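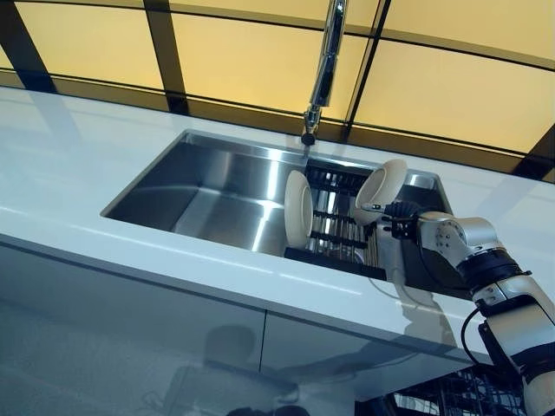 Subject: Re: [flullcombe-house] Shared kitchen: roll-up rack and the tiled floor
From: Philomena Opoku
To: flullcombe-house list
Date: October 13, 2023

Femke Hoekstra wrote:

> Two questions before I redo the kitchen sheet for the Flullcombe house.
>
> 1. Is the black rack staying over the right side of the sink, or does
> it get rolled up and put away after each wash? People do both. Last
> week I found it in the drawer with the tea towels, still damp.
>
> 2. What are we using on the floor tiles? Nghĩa says plain water.
> Flynn has been using the Purnumen stuff and I think it leaves a film.
>
> Femke

Femke,

On the rack: leave it out. It only needs to come off when someone has a big pan to wash and wants the whole sink. If it does come off, dry it before rolling it up.

Bowls go on it standing on edge. The cream ones hold a lot of water in the foot if they are put face down, and then it runs all over the cupboard shelf. Two or three at a time is fine, with a gap between them. Please don't stack them in the rack, as that is how we lost the one in July.

The left side of the sink should be kept clear for washing. Wipe the steel down last thing with a dry cloth or it spots. The same cloth will do for the tap. The white worktop marks less than I expected, but tea left overnight needs a bit of bicarb.

Orsolya asked whether we should buy a second rack. I would say no. With one, things get put away.
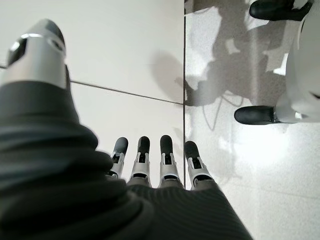
Floor

Nghĩa is right about the water. The tiles are smooth and white and anything with soap in it shows. I did half with the Purnumen and half with warm water, left them 30 minutes, and the water half looked better. If there is grease by the cooker, use one drop of washing-up liquid in the bucket and go over it again with clean water.

Sweep first, and get the brush along the seams. Grit collects there and the mop only moves it along. Once a month I do the seams by hand with an old toothbrush, which takes about 20 minutes. Flynn, you offered to take a turn at this and I am holding you to it.

The flat mop is in the Whitelaw cupboard with two spare heads. They go in the wash at 30 with no softener.

Femke, if you send me the sheet when it is done I will print it and put it up inside the cupboard door.

Philomena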